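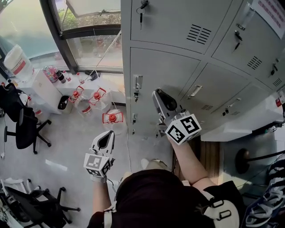 Hand-held gripper work: rules FAQ

Do I need to sign in before picking up a pair?
Yes. Sheet is by the door. Pair number, start time, initials. No initials, no session.

Which tasks are OK on the lockers?
Doors, handles, latches. Keys stay in the locks, don't pull them out with the jaws. If a key bends, stop and write it up.

Can I force a stuck door?
No. Two tries, then log it as stuck and go to the next one.

What about the marker cubes?
Hands off the printed faces. No tape, no stickers, no wiping with solvent. Scratched cube = whole gripper goes back to Vekus bench for a check. Same if it feels loose.

Cables?
Keep them behind your elbow, clear of chair wheels. Check before every take, not just the first.

And the strap?
Snug, buckles closed. Loose ends tucked in. Should'nt swing when you lean.

How long can I go?
11 takes, then put the grippers down for 6 minutes. Wrists get tired before you notice. Applies to everbody, Prestatton crew too.

Do I have to clear the floor first?
Walking path only. Chairs pushed back, bottles and bins out of the way of your feet. Rest of the room can look like a room.

Somebody walked in on my take. Keep it?
Mark it. Don't delete anything yourself, the Tejada reviewers decide.

Dropped a gripper. Now what?
Stop, tag it, form 1288. Even if it looks fine.

Where's the full standard?
Flindeo shared drive, handling folder. Read section on pinch points before your first day pls.

Contact: Flindeo floor desk, ext. 2000 | © Flindeo, all rights reserved | Back to top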